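Fonholm Spare Parts – Frequently Asked Questions

Which order types does this page cover?
Spare parts and repair kits for Protard and Penry ventilation units. Complete units are sold through dealers and follow the dealer's own terms.

How do I find my part number?
The part number is printed on the rating plate inside the service door. Penry units made before the Fanau plant opened use an older format with a letter at the end. Enter the letter as well. Without it the search returns nothing.

What is the minimum order?
There is none. Orders under $600 are charged standard shipping. Orders of $600 or more ship free within the lower 48 states.

How many parts are kept in stock?
The current list has 1,315 part numbers, and 448 of them are stocked for same-day shipping. The rest are ordered from the plant and take about 3 weeks.

What is the cutoff for same-day shipping?
2:00 p.m. Central. Orders placed later go out the next business day.

Can I return an electrical part?
Only in a sealed bag. Control boards, sensors and motors that have been opened are handled as warranty claims and need a claim number before they are sent back.

Are small motors supplied with leads?
Yes. Damper and valve motors come with a short lead attached. Connectors are a separate line item – check the wiring sheet for your unit before ordering.
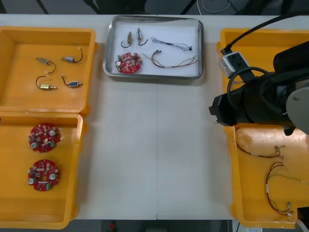 Small motors with leads, in a yellow tray.

Can I cut or extend the lead?
Extending it is allowed with a crimped splice of the same gauge. Cutting it back to the motor body voids the warranty.

Who handles warranty claims?
Maximiliano Bermúdez, Parts Support. Use the claim form and include the unit's serial number.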